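Janstead Residence Halls to Change Towel and Linen Service in June

Housing Services announces a new arrangement for all 296 student rooms
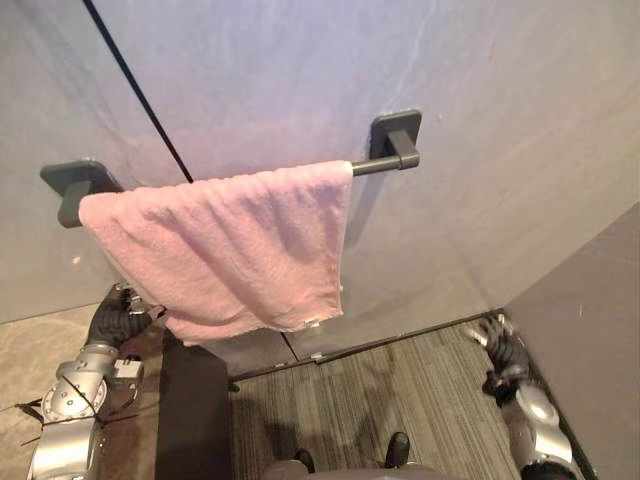

Page last changed: 29 February 2024

Janstead College will move its residence halls to a new linen service at the start of June, the Office of Housing Services has announced. The change applies to every student room in Wouters Hall and Mavon Hall, as well as to the guest rooms kept for visiting families and conference attendees.

Under the new arrangement, bath towels, hand towels, and bed sheets will be supplied and laundered by Wiso, a regional laundry company. The present contract ends on the last day of May and will not be renewed. Housing Services reviewed written offers from several companies over the winter and made its selection earlier this month.

Residents who take part in the linen plan will receive two bath towels, one hand towel, and one set of sheets at check-in. Used items may be exchanged for clean ones once a week at the service window on the ground floor of each hall. The window in Wouters Hall will be open in the morning and the window in Mavon Hall in the late afternoon. Residents may use either one.

The plan remains optional for students. Those who prefer to bring their own towels and bedding may continue to do so, and no fee will be charged to their housing account. Students who wish to join the plan for the summer session should complete the linen form in the housing portal before the end of the spring term. Students who are already enrolled for the full year do not need to take any action, as their enrollment will be carried over.

The fee for the summer session is $34. Students who leave before the midpoint of the session may request that half of the fee be returned. Requests must be made in writing and must be received before the student's room key is turned in. The fee for the next academic year will be posted with the regular housing rates.

"Residents told us that the exchange hours were too short and that the towels wore out too quickly," said Sajib Hettiarachchi, director of Housing Services. "Both of those points were written into the terms of the new agreement, and we will be checking on them through the summer."

The comments came from a survey sent to all residents last fall. A total of 109 students replied. The most common request was for a second exchange window, followed by requests for larger bath towels and for a way to report missing items without visiting the housing office. A form for missing or damaged items will be added to the housing portal before the summer session opens.

Housing Services has also purchased 700 new bath towels, which will remain the property of the college. They are larger than those now in use. Each will carry a woven label with the name of the hall to which it belongs, and residents are asked to return towels to the correct hall when they move out. Towels that are not returned at check-out will be charged to the resident's account at replacement cost.

Towels now in circulation will be collected during the last week of the spring term. Collection bins will be placed near the main stairs on each floor. Items in fair condition will be washed and offered to local animal shelters. Items with holes or heavy staining will be sent for textile recycling. Personal towels should not be placed in the bins, as they cannot be sorted out or returned once they have been collected.

Residents are reminded that wet towels should be hung to dry on the bars provided and should not be left on heaters, doors, or window ledges. Adhesive hooks are permitted on tile but not on painted walls. A loose or damaged towel bar should be reported through the maintenance request page, and residents should not attempt to tighten or remount it themselves. Repairs of this kind are made at no cost to the resident unless the damage was caused by misuse.

Students with skin conditions or allergies may ask to have their linens washed separately with a fragrance-free detergent. This service was previously available only in Mavon Hall and will now be offered in both buildings at no added charge. A note from a health care provider is not required. Requests should be made at least one week before check-in so that the items can be prepared and set aside under the resident's name.

The arrangement for guest rooms will change slightly. Guests staying more than three nights will have their towels replaced on the fourth day, and at any other time on request at the front desk. Departments that reserve guest rooms for visitors do not need to order linens separately, and the linen line has been removed from the reservation form. Reservations already made for June will be honored at the rate quoted.

The service window in Wouters Hall will be closed for two days at the end of May while shelving is replaced. During that time, residents of both halls should use the window in Mavon Hall, which will keep longer hours. Notices with the exact times will be posted at the entrances and in the laundry rooms.

Coin-operated washers and dryers in both halls are not affected by the change and will remain available at current prices.

Questions about enrollment, fees, or the return of towels may be directed to the Office of Housing Services, ground floor, Wouters Hall, during regular office hours. Questions about guest room reservations should be sent to the conference desk.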